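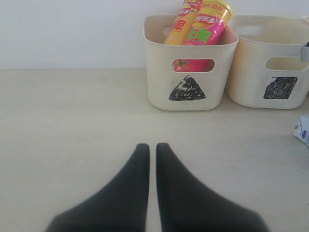 Lanasberg Community Choir, Alto Section

Okay, I'm three rehearsals into my first ever choir season and I have to post about it because my roommates are tired of hearing me hum.

Feb 7, 2024 was my first night. I hadn't sung in front of anyone since middle school! Kaja Kalniņš (our director) had me sing a scale, nodded, and pointed at the altos. That was the whole audition.

There are 72 of us this season. When everyone comes in together on the first chord of the Lytvynenko piece, you feel it in your ribs. I forgot to sing my own entrance, twice.

The Lytvynenko is in 5 parts and we altos get the tune for one glorious page, measure 109 to the big pause. The rest of the time we're mostly on the same two notes, and I love those two notes.

Breathing! I had no idea. Kaja has us hiss on one long breath while she walks up and down the rows, and the basses always last longest and are very smug about it.
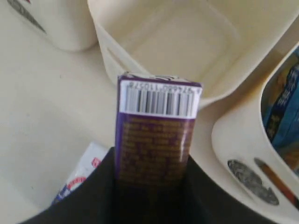
Lanasberg Community Choir, Alto Section

Back with more, sorry, still excited. Last night we ran the Larnus folk songs with piano for the first time. Godfrey Waweru plays for us and he can drop the whole thing down a step without looking up from the page. How??

Also learned that you should mark your breaths in pencil and then do what the pencil says. Mine currently looks like a weather map.

Spring concert is in April, at the Pludidetti hall. Sopranos say the sound in there is so live you can hear somebody turn a page in the back row.

If you're nearby and you've been thinking about joining, new singers can still sit in this month. You don't need to read music. Half my row learned by ear and they're great.

Going to go practice measure 109 in the car now, windows up.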